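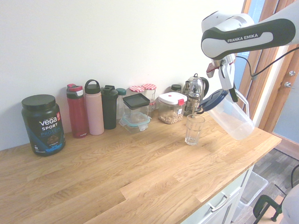 News > Around the Building > Kitchen

The bottle shelf has moved to the counter

2 min read

Print this page | E-mail this page

If you've been hunting for your water bottle on the second floor at Plestholm, try the oak counter by the blue-gray door! I spent my lunch break on 12th May clearing out the old bottle shelf with Defne Aksoy, and everything that still had its lid is now lined up along the wall. There's a red bottle with a flip top, a tall pale pink one with a loop on the cap (so pretty, please come get it) and a black shaker. The big black tub of Vega protein powder is down at the far end, and the kettle and the French press are still out for anybody who wants them.

Kadir Karakaya is holding on to about 40 stray lids in a box at his desk. Most of them fit nothing we own, but have a look before you buy a new container. The two jars with the red and white gingham lids are staying put – they're for everyone.

We're also getting a proper rack for the glasses, and I've got my eye on a six-slot one from Findirent. Špela Vasić has the sign-up sheet for wiping down the counter, and there are still spaces on it.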